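Notes from Leltovano, February visit

Got there late, missed the coffee. Urmas Krūmiņa had three grippers lined up on the same arm, swapping took him a few minutes each. Quick version:

- **Vanags two-finger**: strong, slow. Crushes card edges if you leave force at the default.
- **Zolier soft jaw**: nice on flaps, hopeless once it has to push flat on a wall of the box.
- **Grellitz suction**: 400 picks on the counter that morning. Dust on corrugated is the enemy, cups need wiping alot.

After lunch, the part I came for. Hand tracking, so wrist straps with square markers and a black module under each wrist, cable on the right one running off to the side. Same job the grippers get, box flaps. I had a go too, straps are tighter than they look and you forget about them in five minutes.
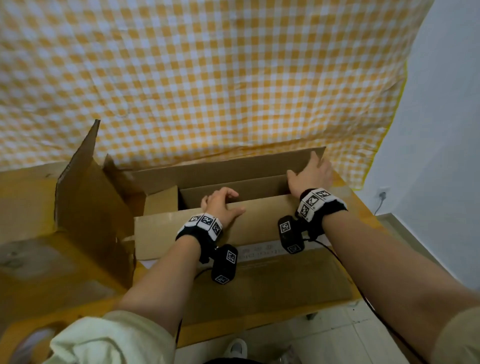
Dzintra Kļaviņa thought the comparison was unfair on the Zolier, the jaw pads were the old ones and the new set holds card far better under side load. Fair enough, would like to see it rerun.

Controller talk was rushed. They log 900 samples per grasp, and Urmas wants more on the force channel then on position. Did not catch why.

Price for the Vanags spare fingers: 317 a pair. Ouch. Asked for a loan set, Mostafa Helmy is checking.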